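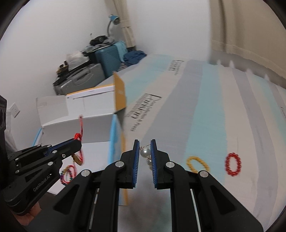

Quiénes somos

Garex es una empresa de soporte técnico y mantenimiento de equipos informáticos con sede en Plondstead. Trabajamos con despachos, clínicas, centros de formación y comercios que no disponen de departamento de sistemas propio, o que lo tienen y necesitan derivar parte de las incidencias.

Actividad

El servicio principal es la asistencia remota a puestos de trabajo con Windows y Linux: limpieza de software no deseado, reparación de perfiles de usuario dañados, actualización de controladores, configuración de correo y revisión de copias de seguridad. Las intervenciones presenciales se reservan para averías de hardware, sustitución de discos y cableado de red.

En la actualidad mantenemos 591 puestos bajo contrato, repartidos entre 43 clientes. El tamaño de las instalaciones es muy desigual: la menor tiene dos equipos y un router.

Procedimiento de trabajo

Toda incidencia se registra con un número único y se clasifica en cuatro niveles de prioridad. El nivel 1 corresponde a la parada total de la actividad; el nivel 4, a consultas y peticiones sin efecto sobre el servicio. El técnico asignado conserva el caso hasta su cierre, salvo que requiera escalado.

Antes de modificar el registro del sistema o desinstalar un producto de seguridad se crea un punto de restauración y se anota la versión instalada. Los registros de diagnóstico se adjuntan al caso y se eliminan de nuestros servidores cuando este se cierra. No solicitamos contraseñas por correo electrónico ni por teléfono.

Herramientas propias

Mendes es nuestro agente de inventario. Recoge modelo, memoria, espacio en disco, versión del sistema operativo y parches pendientes. No accede a documentos ni al historial de navegación. Se instala como servicio y puede detenerse desde el panel del administrador local.

Osavgate es el portal de clientes. Permite abrir incidencias, consultar su estado y descargar los partes de intervención en PDF. La migración desde el formulario antiguo terminó en septiembre; los casos anteriores se consultan en la pestaña Histórico.

Horario

Asistencia remota de 8:00 a 18:30. Los avisos de nivel 1 se atienden también fuera de ese horario para clientes con contrato ampliado.

Contacto | Condiciones del servicio | Política de privacidad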